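3.2 What people told us about folding

I went into the interviews thinking we'd talk about detergent, and we mostly talked about arguments! Caroline Mollel and I ran the Khaemba household survey together (829 replies, nearly 60 of them with extra pages stapled on), and folding came up far more than washing did. People remember who taught them, and they remember being corrected.

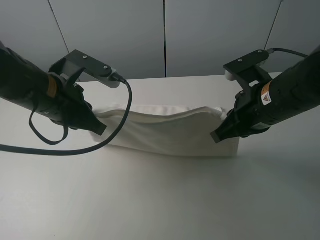 Most of our families in Satitz fold in thirds, and most in Plundon fold in half, and each group finds the other a bit sloppy. The half-folders like to start with the cloth held out by its two ends, stretched level over the table as in Figure 2, and they'll tell you the pull is what matters. I was taught the same way, so I may have nodded too hard during those talks.

Tolera Woldemariam coded the answers about guests separately, and I'm glad he did. Lots of people keep a "good" stack that visitors get and the family doesn't touch. 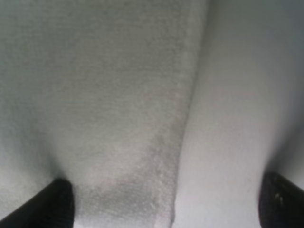

Touch was the other big theme, and I hadn't planned a single question on it. One woman said she could sort her whole closet in the dark. With nubbly loops on one side of a crease and a smoother white fabric on the other, I can believe her. We added a texture question in April, before the second round.

Figure 2. A folded cloth held out level over a tabletop (top) and gray terry cloth up close (bottom).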